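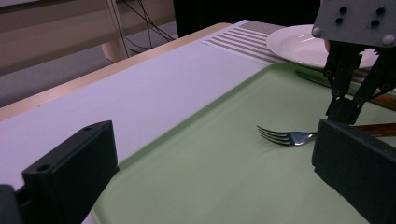
Food and Manners, session 4: how the fork got in

Reading for this week: the Juhl extract, first half only. The second half is about spoons and he loses his temper.

For most of the history of eating in Europe, people managed with a knife, a spoon and their fingers. The knife was usually your own and went about with you. The fork existed, but in the kitchen, where it held meat still for carving. Putting one in your mouth was thought foreign, vain, or an insult to the fingers God had given you.

Italy gave in first, helped along by pasta. England held out and made jokes. Travellers who came home with a fork were laughed at, then copied by the people who had laughed, at the usual English speed.
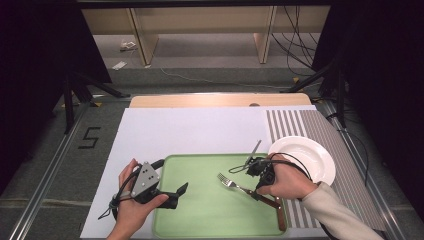
Once the fork was there to hold the food down, the knife no longer needed a sharp point for spearing it. Blades grew blunter and rounder. Hosts may have been glad of this for reasons of their own. Early table forks often had two straight tines, good for pinning and hopeless for peas. Extra tines and a curve came later, and with them a great deal of advice on how peas ought to be eaten, none of it written by anyone who was hungry.

Keep two questions apart in your essays: when a thing was first owned, and when it was commonly used. Wills and house lists are good on the first and poor on the second. A fork kept in a box for forty years still gets written down. The Drasbridge lists run to 1,312 entries and tell us who had forks. They do not tell us who ate with them.

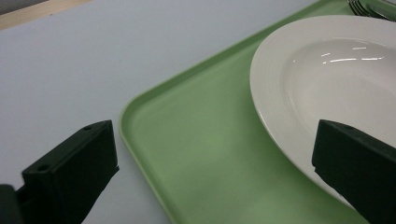

Marites Marquez objected last year that a fork in a box is also being used, if the neighbours know about the box. She is right, and I have been stealing the point ever since.

For September: 200 words on one object from your own kitchen drawer. Please don't all choose the tin opener.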